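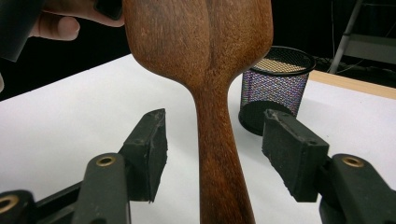

Hi all! I've had the Plullema hand grippers on trial since January (two of them, 500 dollars for the pair from Gundham) and I finally have a gallery up.

Wire pencil cup at the back, both fingers open. The plastic scuffs pretty easily, I'll say that.

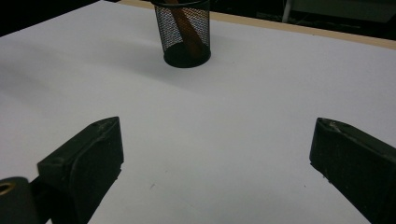
Esi Fiadzo wrote in to say her Arkholm set needed new pads after 4 months, so check yours often.

Noted! Spare pads are 15 dollars, and I've ordered extras.

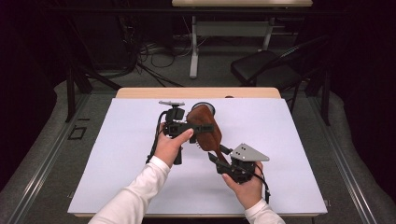

I do wish the cables were longer, but I'm keeping mine!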